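"My hands know it before I do"
An afternoon with Vilmos Kerekes at Valtcombe

Vilmos Kerekes talks fast and doesn't sit much. Packed orders at Valtcombe's returns building for years, mostly housewares, some books, whatever came back in the mail. Then the company put in two robot arms on the sorting line, and part of his job became showing them how.

"People ask me, did it take your job. I say which one? I've got three now."

He still works the floor in the mornings. Afternoons go to the demonstration room, where he and a few others pick things up and put them down with hand-held grippers so the arms have something to learn from. Open the box, put the item in, close it. Then again. A shift's target is 104 recordings and he says he doesn't always make it.

"At first I did it like I always do, fast, one thing tucked under the other. Useless. They sent back 50 of mine in one week. Too quick, fingers hidden, whatever. So you learn to slow down, and that's harder than it sounds when you've been yelled at for speed your whole life."

Was he worried? A bit. The announcement came in a hallway, he says, with no paper. The line lead at the time, gone now to Trondside, told them nobody would be let go before the new year, and that was all they had to go on. There was a meeting in November. Coffee, slides. Kerekes asked whether demonstration hours would pay the same as floor hours and didnt get an answer that day.

They do now. Slightly more, in fact, after the crew pushed for it.

What changed most is the talking. On the old line you could chat the whole shift. "In the room you're concentrating. You finish a run, then you talk. It's quieter. Some like it, I don't so much." His shoulders are better, his wrists are worse. He asked for breaks every 50 minutes and got them, though he admits he skips some when a run is going well.

The arms come from Gomier, the software from Lakatos, and when something goes wrong each one points at the other. Kerekes has the phone numbers for both. That part wasn't in the job description either.

"I had a guy on the phone asking me is the gripper closing all the way. I said come and look. He's 5 hours away."

And the arms, are they any good? He shrugs. Fine with boxes. Fine with hardcovers if they lie flat. Anything soft, they fumble. Soft stuff still goes to people, and he expects it will for a while yet. He has watched an arm pick up a lid the way he does it, with the little tilt, and he's still not sure how he feels about that.

"That's my tilt. I mean, good. But it's mine."

A good run, he says, starts before you touch anything. Know where both hands are going. Keep the markers facing out. Don't look over at whoever is working next to you.

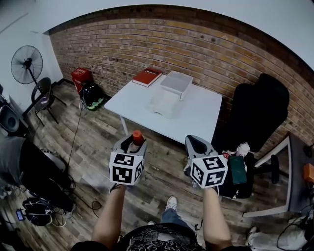

What he'd tell the next crew

Get the pay in writing first. Ask who owns the recordings, even if the answer is boring. Switch tasks before your hands get sore, not after. And keep some floor hours if they let you, he says, becuase you forget what the real orders look like.

Would he do the room full time? They offered. He said no, then said maybe, then had to go, the afternoon runs were starting.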